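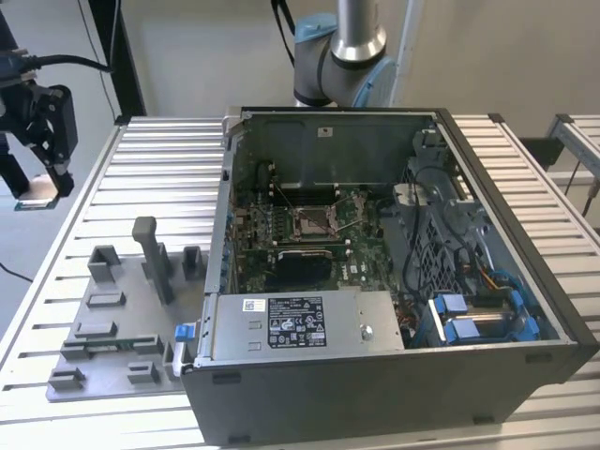

The open tower on the bench, with the card fixture beside it and a green card in the gripper.

Home | Projects | Get Involved | FAQ | Contact

Frequently asked questions about the Biketport card-handling demos

What are you collecting?
Demonstrations, and lots of them! Each one is a recording of our two arms working on an open desktop computer while a person steers them from the next bench. The learning system, which we call Trulier, gets the camera view, the joint positions and the gripper opening for the whole run. The target for this round is 1,000 recordings.

How far along are you?
We passed 400 in May and the pace has picked up a lot since then. New drivers are slow for their first afternoon and then something clicks (it's a lovely thing to watch).

Why work inside a real computer?
Have a look in there: cables looping over the board, a lever arm across the CPU socket, a heatsink, memory slots, a drive cage filling the right half. A bare practice board would be tidier, and we did begin with one, but the policy we trained on it reached straight for places where a real case has metal in the way.

What is the grey plate with all the slots?
That's our 3D-printed fixture. It has low ridges that a small circuit card can sit between, plus holders and a tall hooked post. Ionuț Surdu designed it and is on his sixth version. If you'd like the print files, ask him, he will be thrilled.

Do the cards always start in the same spot?
No. We change the starting slot between runs and shift the tower a little too. Please don't line it up neatly with the ribs of the table every time!

What happens if I fumble one?
Keep going. A recovery is worth having, and we tag it as one. Only stop if a cable is snagged or an arm is pressing on the case. Hit the red pedal, call out, and mark the run "aborted" so the Prukex script skips it.

Is the computer plugged in while you work?
Never. The mains lead stays in the drawer and the side panel stays off for the whole session.

Do I need to know how to program?
Not at all. If you can park a trailer you'll be fine. We do a half-hour practice on the Hassanpour rig first, and you can take as many goes as you like before anything is saved.

Can I get the data?
Yes, once the round is finished and the labels have been checked. Aborted runs go in a separate folder for anyone studying failures.

Can my school group visit?
We'd love that. Groups of up to eight fit around the bench, and everyone gets a turn at the controls. Bring closed shoes.

Last updated: June 21, 2024

This site uses cookies to remember your preferences. Accept | Manage settings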